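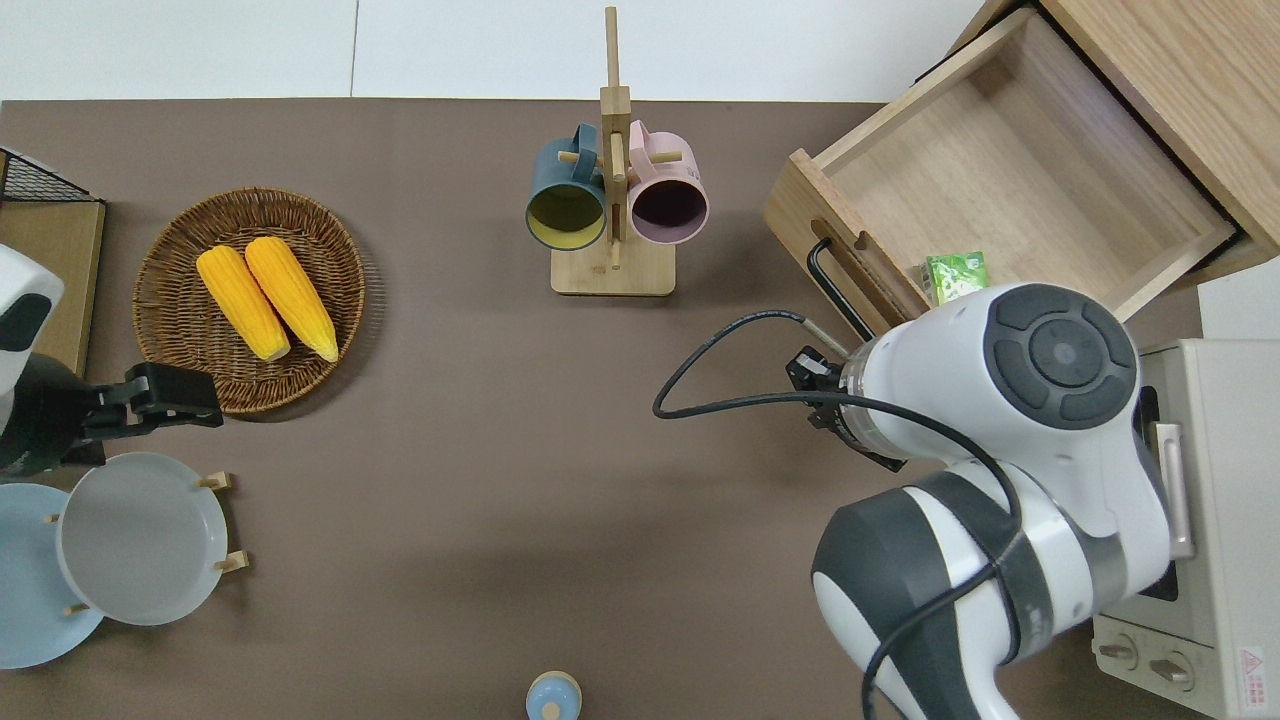 Curell Wooden Mug Tree

Product code 1711
Price: £22.72 including VAT

If your mugs live in a cupboard, stacked two deep with the good ones always at the back, you may find (as we did at home, years before we ever sold one) that a mug tree changes the whole morning. The Curell has a square base, a tall upright post and short wooden pegs, and it asks for very little room. Ours stands close to the wall with a dark teal mug and a pale pink one on it, the two colours we reach for most, and it looks cheerful even on the greyest sort of day!

You hang each mug by its handle, hooked over a peg, so the mug hangs below and the rim doesn't sit on anything. Chunky handles are usually fine. Very small espresso cups with those pinched little handles can be a nuisance, and I'd keep them on a shelf.

Simão Loureiro drew the first Curell for our Moreira shop, and the shape has hardly altered, although the base was made a touch heavier after customers wrote to say they liked to fill one side before the other. Do carry on writing to us, we read every letter and a good many of them end up pinned over the workbench.

What goes well with it

People often ask what we'd put beside it. A wooden plate rack with pegs is the natural partner, and a light blue plate next to a light grey one makes a very nice pair standing upright. We're also fond of a round wicker basket for whatever has come home from the market, corn on the cob included, and a small lidded pot with a knob on top for sugar or teabags. None of these comes with the mug tree, I'm afraid, but most can be found on our Kitchen Table pages.

Looking after it

Wipe with a damp cloth and dry it straight away. Please don't put it in the dishwasher or leave it standing in the sink. A little food-safe oil rubbed in once or twice a year keeps the wood from looking thirsty, and Abílio Carvalho in our workshop swears by doing his in December, when the heating has been on for a while.

Let mugs drain for a minute before hanging them up, or you'll have drips on the table.

Delivery and returns

Sent flat in a cardboard box, with the post and base to be screwed together by hand. Spare pegs are sold separately under code 174. Unused mug trees can come back to us within 2 months, in the original box if you still have it.

Page updated 1 Oct 2019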